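Home | Projects | Reports | Archive | Contact

Audience Engagement at a Small Public Speaking Event
Student Project Report
Vicente Toledo and Kofi Acheampong

This project examined how the Riquelme Talks, an evening of short public lectures held each October, attract and keep a local audience. The hall seats 300 people. Organizers mailed 2,000 invitations, and 696 persons requested a place, so that more than half could not be admitted. 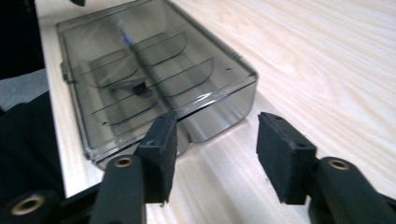

Attendees were asked to complete a short card during the intermission. The questions covered the length of the talks, the choice of speakers and the price of admission. A lidded box of tinted plastic, see-through enough to show the curved dividers inside, is suitable for cards of small size; larger cards require a tray. Responses favored talks of moderate length and more speakers from the region.

The authors recommend that the organizers consider the Tonetti Auditorium, which seats 1,000, and that the waiting list be published one week before the event. A second survey, addressed to persons who were not admitted, is planned for the next term.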